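Prultberg Kitchen Cell – maintenance meeting, April
Minutes taken by Rory Drummond

Present: Prultberg cell crew, two from Ulden. Apologies from MacRitchie.

1. Arm
Joint 2 was re-zeroed after the cable change. Ulden ran the pot-lift routine 40 times at half speed with no faults logged. Full speed stays locked out until the new cable clamp is in. Hours on the gearbox stand at 656. Grease is due at the next stop.

2. Gripper
Left finger pad is worn at the tip. Spare pads are in drawer 16. Ulden to swap both and redo the grip force check – the old values are not to be copied over.

3. Fixed camera
Bracket was knocked during cleaning and has been tightened. Calibration to be rerun before the Prunham visit.

4. Cooktop 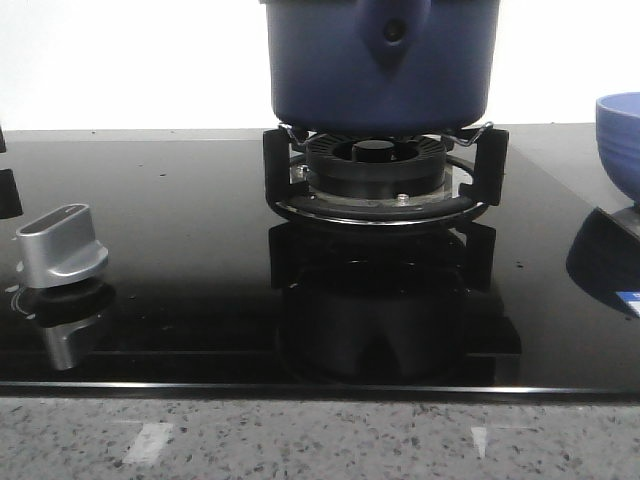

Calibration drift was put down to glare by Ulden, and the meeting agreed to deal with the glass first. The black top mirrors the burner and pan supports, and it has pale specks across it, more of them on the right half. Glass to be wiped before each calibration run. Rory asked that the small screw at the front of the drip tray be checked for tightness at the same time. Knob position to be written on the start sheet.

5. Next meeting
Same room, 2 p.m. Rory to bring the clamp drawing.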